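Kumsa gripper comparison, bowl and ball set
README, revision of 19 June 2026
Maintained by Costel Rusu, Cetberg workshop

What is in this folder

The folder keeps the recordings and notes from our comparison of two grippers, the Jokirix and the Pledirska, on the same pair of arms. We made the comparison for our own use, to decide which gripper should stay mounted for the longer work in October. Later two other groups asked for the data, so I have cleaned the names of the files and written this text. Please read it before you open the logs, as some columns do not mean what their title suggests.

There are 156 episodes in total. Each episode is one attempt at one task, from the start signal until the operator pressed stop. Failed attempts are kept. An episode was removed only when the camera stream was broken, and the removed numbers are listed in removed.txt.

The tasks

Place: the ball goes from the table into the bowl. One arm may hold or steady the bowl, the other takes the ball.

Tip: the bowl is lifted and tilted so that the ball leaves it over the table. Only one arm is needed.

Return: the ball is brought back to its start position after a tip. This task was added late and has only 20 episodes, so I would not draw a strong conclusion from it.

The objects are cheap household things and we did not modify them. The bowl is deep and its plastic is glossy, and the ball is an orange-red one with a slightly rough surface. We chose these two because the contact is so different. The ball gives a long finger very little area to hold, and the rim of the bowl is thin and likes to turn between the fingers when the weight is on one side.

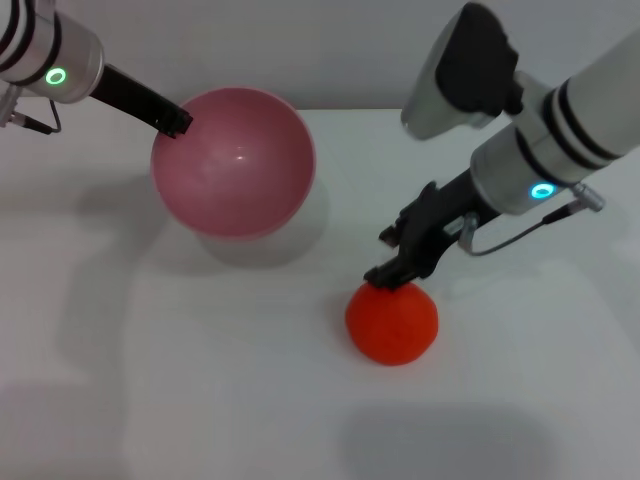
The approach angle matters more than we expected. When the fingers come from straight above, the ball is pushed against the table and then it escapes to the side. When they come with some inclination, one finger can go lower and the grasp is usually good. The operators were free to choose the angle, and they got better during the first day. For this reason, do not compare the first 42 episodes with the last ones as if they had the same conditions. The column "session" lets you separate them.

The second problem was closing speed. The Jokirix closes quickly in its default setting, and with the ball this gives a small kick just before contact. We reduced the speed to the second step of the controller and kept it there. The Pledirska is slower by itself and was left at its default. I know this is not a perfectly fair comparison, but with equal speed settings one of them always worked badly, and we wanted to see each gripper as a normal user would set it.

Recording

All video is from a head-level camera which looks down to the table. The exposure is fixed. The table and the wall are both very light, so the arms make large soft shadows, and our first colour-based detector took some of these shadows for objects. If you train a detector on this set, check for this error first.

Besides video, each episode has joint positions, the commanded opening of each gripper and the measured opening. The measured opening is delayed by 6 samples compared with the joint positions. I did not correct it in the files, because a correction would hide the delay from people who want to study the controller. To align the streams, use the script align_streams in the tools folder.

The status light on the wrist is visible in many episodes. Please do not use its colour as a label. It depends on the controller mode and we changed the mode by hand between sessions, not always with a note in the log. 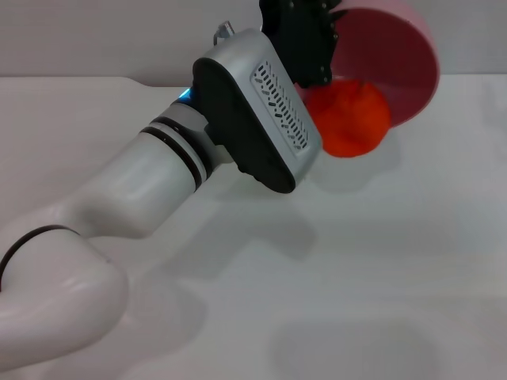
Kumsa Data Notes, Issue 6, page 20

The tip task shows the difference between the grippers best. With the bowl held by its rim, the load on the fingers changes while the wrist turns, and the ball moves inside at the same time. The Jokirix kept the angle better in our trials. The Pledirska held the rim with less force and the bowl sometimes turned a little after the arm had stopped - this is easy to see in the video but hard to see in the joint data. We thought about a rubber sleeve for the fingers and decided against it, as the sleeve changed the place task too.

Also, at the end of the tilt the wrist module can hide part of the bowl from the camera. How much it hides depends on which side the arm comes from. In the file episodes.csv the column "occluded" is set to 1 if the annotator could not see where the ball left the bowl. It is one person's judgement, mine, and I would be glad if somebody checked it.

Known faults

- The word "return" is written "retrun" in the older log files. The loader accepts both.
- Left and right are always named from the view of the camera.
- The calibration of the right arm was repeated after the first session. Both calibration files are included, and the loader takes the newer one unless you tell it otherwise.
- Times are local time in the logs and UTC in episodes.csv. Sorry for this.

Use and contact

You may use the data for research and teaching. If you publish something with it, write "Kumsa bowl and ball set, Cetberg" and give the revision date. Corrections can be sent to Costel Rusu through the issue page of the project. Please add the episode number and, if possible, the time inside the episode, so that I can find the place quickly.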